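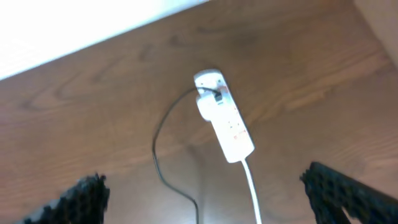

Fig. 1. White power strip on a wood tabletop, one plug in the top socket.

Setivlow Home Skills, Session 3
Cords, strips and chargers: the desk end of things

Welcome back, everybody. Last time we did the breaker panel, and I know a few of you went home and relabeled yours (good!). Tonight is smaller stuff. We're talking about what happens between the wall and your phone, and I want you to leave able to set up a charging spot on a table or desk without making a nest of it.

Bring your worksheet from Session 2, we'll need the wattage column again.

Start with the cord

Look at the two cords in Fig. 1. The thick white one belongs to the strip and the thin black one goes to whatever is plugged in. The thick one may have to carry everything on the strip at the same time, so that's the one I fuss over. Please don't run it under a rug. Don't pinch it behind a table leg either, and if the jacket is cracked or the plug end feels warm, the strip is done. Don't tape it. I had a strip for years with tape on it and I still feel silly about that.

Thin cords get their own abuse. We bend them hard right at the plug, we yank them out by the wire (guilty), we wind them too tight. Leave a loose curve where the cord comes out and it will last you a lot longer.

The adding-up part

Same sum as last week. Write down the watts for each thing, add them, and compare the total with the rating printed on your strip. For our practice desk at the Wastau branch I used a small printer at 391 watts while it's warming up, a lamp and a couple of chargers that come to 86 watts between them. That's 477. The limit I gave you on the worksheet was 500, so we squeak by, but I wouldn't add one more thing to it! Real strips are often rated a good deal higher than my pretend number, so read the back of yours and use that. Space heaters and hair dryers go straight into the wall no matter what the arithmetic tells you.

Switches and big adapters
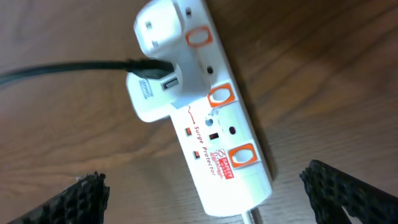 Fig. 2. Strip marked "Surge Protector," with orange-framed switches and a USB adapter plugged in.

Block-shaped adapters are the reason people run out of sockets before they run out of strip. When one hangs over the side, like the one in Fig. 2, that's usually fine as long as it sits all the way in and isn't leaning on its neighbor. Give it a gentle push. If it wobbles, move it.

Now the words. "Surge protector" and "power strip" get used as if they mean one thing, and they don't. A plain strip only gives you more places to plug in. A surge protector is built to soak up voltage spikes, and the part that does it wears out over time. Some have a light to tell you it's still working, some don't. I write the month on the bottom of mine in marker (the one at home says February).

Phones on the table

Charge on a hard, flat surface. Table, desk, counter, all good. Beds and couch cushions hold the heat in, and so does a pile of mail. 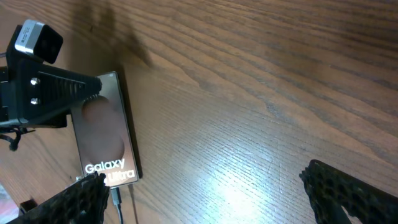 Plug the cable in straight and let it lie flat, with enough slack that you can pick the phone up to check a message without dragging the whole strip along. If the connector feels mushy going in, check the port for pocket lint before you blame the charger. Wooden toothpick, phone off, go easy.

For Monday

Pick one strip at home and do the sum for it. Sketch what's plugged in where, and mark anything you'd move. The Zastine group meets in the Ní Chonaill room next time, same hour, everyone else stays put. Extra worksheets are in the tray by the door.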